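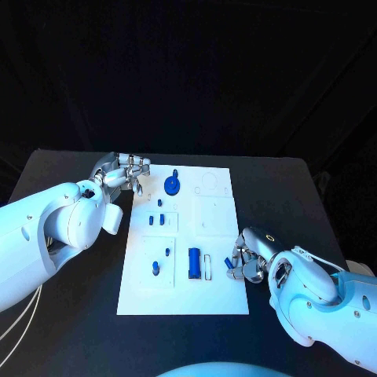
The white board and a few of its blue parts, on the gray table.

I've had a lot of notes this fall asking about boards with shaped spots for parts, so this month I'm giving the whole column over to them. I love these things! I laid out my first one in June, on the back of an old shelf panel from the Sokberg shop, and it was terrible (every outline a hair too small, so I spent an evening with sandpaper and a bad attitude). The second one was better. The third one I still use.

If you want to try it, start with the parts and not the board. Put everything down on a sheet of paper, push it around until you can get your fingers in between the pieces, and only then trace. I like a tall sheet better than a wide one, mostly because my bench is shallow and I'm forever knocking things off the front. Round things with a wide base are easy, they more or less sit where you put them. Pegs are the troublemakers. A peg that's only lying on a flat board will roll the second you bump the table, and mine usually heads straight for the heating vent.

Panya Hemmin wrote in to say she paints all her small parts one color and leaves the board white, and I have to say I'm converted. A blue peg on a white board is so much quicker to spot than a gray one, especially on a dark tabletop when the light's going. She uses Omeck enamel, two thin coats, and lets it sit overnight. I tried one thick coat to save time. Don't!

A word on edges too. Ferenc Erdős likes his board thick enough to get a fingertip under, and after borrowing it for a weekend I see the point, though it does mean little parts can drop off the side. He's promised to bring it to the next bench night along with his tracing templates, and if you ask nicely he'll let you copy them.

Bench night is at Arkudach, upstairs, bring your own pencil. We have 226 blank panels left from the 300 we ordered, so take one home, or take 4 if you're making a set for the kids. If you've got odd-shaped parts you can't figure out how to lay out, bring those along and we'll have a go at them together.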